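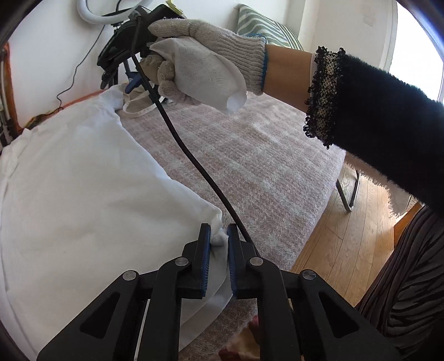

Drap plat professionnel Gritomum 

Référence : Drada 2
Catégorie : linge de lit, hôtellerie et hébergement collectif
Conditionnement : paquet de 8 pièces

Présentation

Le Drada 2 est un drap plat blanc destiné aux établissements qui font traiter leur linge en blanchisserie industrielle ou en laverie intégrée. Il remplace le Drada première version, dont l'ourlet de tête était cousu au point simple. Les dimensions finies sont inchangées et les deux générations peuvent circuler dans un même parc, sous réserve d'un tri à la réception pour les établissements qui suivent l'usure par lot.

Composition et tissage

Mélange intime coton et polyester, à parts égales, en chaîne comme en trame. Armure toile. Fils peignés. Le tissu est blanchi en pièce puis stabilisé avant coupe. Aucun azurant n'est ajouté après confection. Le retrait résiduel se produit pour l'essentiel au cours des premiers cycles ; les cotes du catalogue sont données avant lavage et il faut en tenir compte pour les matelas épais.

Le mélange a été retenu pour son temps de séchage et sa tenue en calandre. Les établissements qui exigent un toucher entièrement coton se reporteront à la gamme Teshome, proposée dans les mêmes formats.

Ourlets et lisières

Ourlet de tête large, ourlet de pied étroit, tous deux rabattus et piqués en double aiguille. Lisières tissées sur les grands côtés. Les angles sont arrêtés par un point de renfort. La différence de largeur entre les deux ourlets permet d'orienter le drap au pliage sans chercher l'étiquette.

Un liseré de couleur tissé peut être demandé pour distinguer les formats. Il est placé dans l'ourlet de pied. Teintes disponibles : bleu, vert, jaune. Le format une personne est livré sans liseré par défaut.

Marquage

Étiquette de composition et d'entretien prise dans l'ourlet de pied. Marquage au nom de l'établissement par étiquette thermocollée ou par broderie. La pose d'une puce textile est possible à la commande, dans une pochette cousue à l'angle de l'ourlet de pied ; l'établissement doit alors préciser le système de lecture utilisé par son blanchisseur. Les pièces marquées ne sont ni reprises ni échangées.

Entretien

Premier lavage avant mise en service, sans assouplissant.
Lavage à haute température admis, selon le symbole porté sur l'étiquette.
Chlore toléré à faible concentration, uniquement au rinçage froid. Une neutralisation est nécessaire avant calandrage.
Séchage en tambour à température modérée. Ne pas sécher à cœur les pièces destinées à la calandre.
Passage en calandre ourlet de tête en premier, lisières tendues. Un engagement de biais marque des plis que le passage suivant n'efface pas toujours.

Un grisaillement progressif signale le plus souvent un sous-dosage de lessive ou une eau trop dure. Faire contrôler le titre hydrotimétrique avant de modifier le programme.

Stockage

Plier une fois le drap refroidi. Stocker à plat, à l'abri de la lumière directe, sur des rayonnages ajourés. Prévoir une rotation des piles : les pièces rentrées se placent dessous. Les housses plastiques d'origine servent au transport et ne conviennent pas à la conservation prolongée.

Commande et délais

Commande minimale : 2 paquets par format.
Tarif dégressif à partir de 700 pièces, puis de 1000 pièces, tous formats confondus, pour une même adresse de livraison.
Les articles sans marquage partent du dépôt Skokik. Les articles brodés ou équipés d'une puce sont fabriqués après validation d'un bon à tirer signé.
Les commandes destinées à l'ouverture des établissements saisonniers doivent nous parvenir avant la fin du mois de mars.

Échantillon de tissu sur demande écrite, avec indication du format envisagé et du mode de traitement.

Contacts

Ventes aux établissements : Evanthia Sotiropoulos
Questions techniques, entretien et marquage : Prodromos Antoniadis

Produits associés

Housse de couette Drada, fermeture portefeuille
Taie d'oreiller Drada, rabat intérieur
Drap plat Teshome, coton peigné
Alèse Gritomum, forme plateau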